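Last updated: September

I have now owned three pedestals for one robot arm, a sentence I did not expect to type when I got into this line of work. The first was a welded steel stand that weighed more than I do. The second was a stack of aluminum plate that worked loose every few weeks and made a noise like a drawer of forks. The third is the Erkari riser block, and it's the one I've kept, so it gets the review.

The Erkari comes two ways. You can buy the metal, or you can download the setup package first, which gives you the block as a model to drop into your simulator along with mounting offsets and a cable path you can edit. The package cost me $51. The metal was $700 before freight, and the freight to Nirkthorpe was its own small tragedy. I'd suggest everyone start with the package. It saved me from drilling a hole in the wrong end of a table, which I have done before, and which you can't undo with the back arrow.

My cell is a simple one. One arm, one two-finger gripper, one round platform that parts get picked from. The old Camargo template I used for years puts the arm in a gray void, floating over an infinite plane, and everything fits beautifully in an infinite plane. The Erkari package puts you in a room instead, with walls and a ceiling you can move. I rolled my eyes at the door and the wall clock. Then I raised the ceiling height to match the real one and found out how little of it I had left over the elbow.
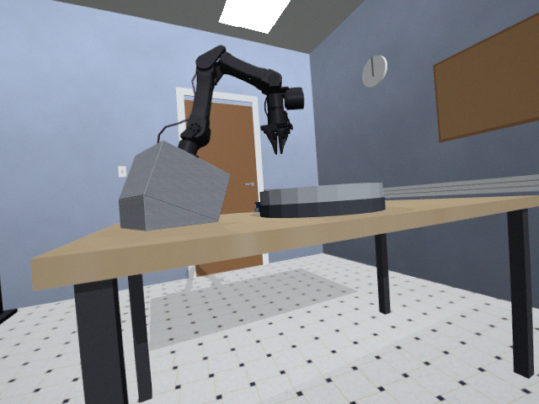 The cell in the simulator, arm on the riser, gripper parked above the platform.

So, the block itself. It's a faceted lump, somewhere between a boulder and a piece of airport art, and the top face is tilted. My first reaction was that the file had been corrupted. The tilt is deliberate, and the manual covers it in one paragraph, with a diagram that would be clearer if someone had labeled it. You enter the tilt angle in the controller's mounting page and the arm stops believing it is standing up straight. Skip that step and gravity compensation goes sour. On Tuesday I skipped that step. In simulation this cost me a sagging wrist and some dignity, and I'm glad it was in simulation.

Once the angle is in, setup is quick. Park the arm with the gripper pointing straight down over the middle of the work area, check the wrist has room on both sides, then run the slow sweep. Mine passed with the elbow high and the forearm level, a posture I'd never have tried with the old stand. Reach over the platform is good. Reach back behind the block is poor, and if your parts come in from that side, buy something else.

Now the cable, because it's always the cable. The package draws it as a free loop from the top of the pedestal to the lower joint of the arm. It looks generous. It is also the first thing I'd change. A loose loop is fine while the arm is parked, but turn the base far enough and you'll want a clip partway along to tell it where to go. Erkari includes one clip with the metal. One! I bought a bag of others from Iltow for less than lunch.

Upkeep is light. The real block takes 16 bolts, and the manual wants them checked after the first week and then monthly, in a star pattern. I do it with the arm parked and the power off, and I mark each head with a paint pen so I can see at a glance if one has wandered. My log shows 2,791 cycles since the last full check, and no paint line has moved. The plate stack would have been in therapy by then.

Complaints. The flat faces show every fingerprint. The mounting page in the software resets the tilt to zero if you import a new gripper, without a word of warning, so write the number on tape and stick it to the controller. The default table in the package is a fixed size and resizing it moves the legs but leaves the riser where it was, hanging in the air until you drag it back. And the support line closes at 3 p.m., which is when I break things.

Four stars for the package, three and a half for the metal, and I'd go to four there as well if they put a second clip in the bag.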